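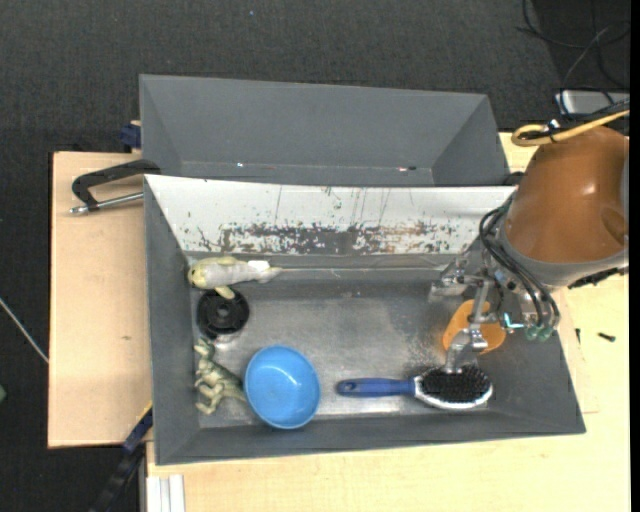
Je vis dans ce pays depuis 12 ans et je vote aux élections municipales depuis que l'on m'en a donné le droit. J'ai appris la politique française comme j'ai appris la langue, en écoutant beaucoup et en parlant tard. On me pardonnera donc si je m'étonne encore d'une habitude que mes voisins trouvent normale : celle du maire qui part au milieu de son mandat et qui choisit lui-même la personne qui va le remplacer.

Dans notre commune, cela s'est passé en mai. Le conseil s'est réuni à 18 heures, le vote a duré le temps d'un café, et la première adjointe est devenue maire. Tout était légal. La loi dit que le conseil élit le maire, et le conseil l'a élue. Je n'ai rien contre elle, elle connaît bien ses dossiers et elle répond aux courriers. Mais les électeurs avaient vu un autre visage sur les affiches, et il me semble que cela compte.

On me répond que nous votons pour une liste et pas pour un homme. C'est vrai sur le papier. Pendant la campagne, pourtant, la liste avait un nom en grandes lettres, et les autres noms étaient imprimés si petit que ma voisine a pris ses lunettes pour les lire. La dernière fois, 558 voix ont séparé les deux listes. Je me demande combien de ces voix étaient pour l'équipe, et combien pour celui qui est parti.

Je ne demande pas de nouvelles élections à chaque départ, ce serait cher et fatigant. Je propose une chose plus modeste : que le conseil attende 30 jours avant de voter, et que pendant ce délai une réunion publique soit obligatoire. Le futur maire viendrait dire ce qu'il garde du programme et ce qu'il abandonne — la piscine, par exemple, dont on ne parle plus depuis l'hiver. Les habitants poseraient leurs questions. Une pétition de 500 signatures pourrait demander une seconde réunion.

Certains diront que personne ne viendra. C'est possible. Chez nous, la salle du conseil est souvent presque vide, et j'y ai passé des soirées bien longues. Mais on ne peut pas reprocher aux gens leur absence quand la décision est déjà prise avant l'ouverture de la porte. Je préfère une réunion avec peu de monde à une succession réglée au téléphone, et je l'ai écrit à notre nouvelle maire. Elle m'a promis une réponse avant l'été.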